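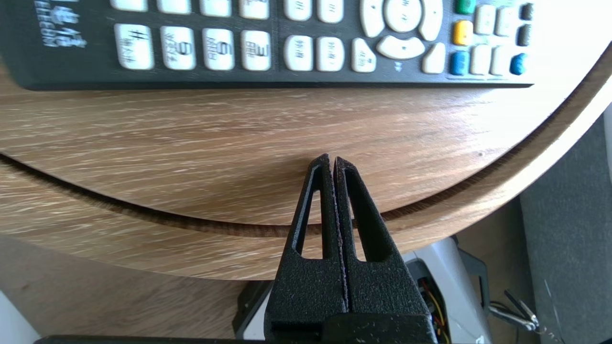 A gripper that needs its own demo table is a gripper I wouldn't buy, according to a reader who wrote in after my August notes on arm prices. I had that line in my head the whole drive to Morndale, and it turned out to be fair warning for at least half of what I saw.

The Starside open day ran from ten until four on Wednesday, September 22, 2021. It's a long low building behind the Brinetley road, badly signed, with parking for maybe a third of the people who came. The handout promised 185 test grasps per gripper. I asked to see the log and was shown a bar chart.

Three stations were open to visitors. The first had a suction cup lifting flat cartons, which suction cups have done well for decades, so I moved on.

The second was the one I came for: a two-finger gripper with a camera at the wrist, working over a round wooden table. The fingers are matte black with long triangular cutouts, and they taper to a narrow tip. I like a narrow tip. It can get under the edge of something thin, and a TV remote is a decent choice of object for finding out whether it does. It's long, it's dark, the buttons are rubber and the case isn't, so a grip that holds in one spot may slide in another.

What I don't like is what the wrist camera gives you. The fingertips take up the lower middle of the view, and an ELECOM remote lying across the top of it was only partly in the picture, with half the number pad missing. Fine if you already know where the thing is. If the controller has to work out the far edge of an object from that, I want a second camera, and the sales sheet prices one separately.

I asked what happens with cutlery, keys or a folded cloth. Cloth was "on the list." Keys were tried once, I was told, without a number attached.

The third station ran the Yaman controller against the older one on the same arm. The new one was smoother on the approach — I'll give them that — but the cycle time on the screen was only a little better, and the older unit had been left on its default settings. Nobody compares anything fairly at an open day.

Price for the gripper and mount is $3169, camera included, software license extra at $59 a month. Delivery is quoted in weeks and I would add a few.

I'd still go back if they let visitors bring their own objects. I had a tape measure and a bag of hex nuts in the car.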